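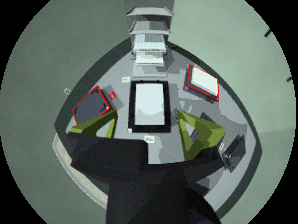 Fadime Toprak was told by her GP's receptionist that an underactive thyroid means no coffee at all, ever again, and I'm hoping that's wrong!

I've just been given levothyroxine myself and I love my morning coffee. Does it have to go? Also, my calcium tablets are 400 mg and I take them at breakfast. Is that a problem?
Posted 2018-12-22 in Thyroid and hormones

3 answers

Melahat Yaman
Good news, you can keep the coffee! Take your tablet with plain water as soon as you wake up, then wait at least half an hour before coffee or breakfast. I keep mine on the bedside table with a glass of water and by the time I've showered and fed the cat it's nearly time for the kettle. Calcium is the one to watch. It stops the tablet being absorbed properly, so leave four hours between them. I moved mine to the evening meal and my next blood test was so much better, I was thrilled. Do ask your pharmacist about anything else you take, iron especially.

Kamby
no idea about calcium but i have tea with mine and feel fine

Dağdelen
Agree with Melahat. Whatever routine you pick, stick to it, as your dose gets set around it. Mine was rechecked in August after I'd changed when I took it, and the surgery wanted to know exactly what I'd been doing. Ask for your TSH figure too, it's really interesting to follow it over time! Good luck and enjoy that coffee.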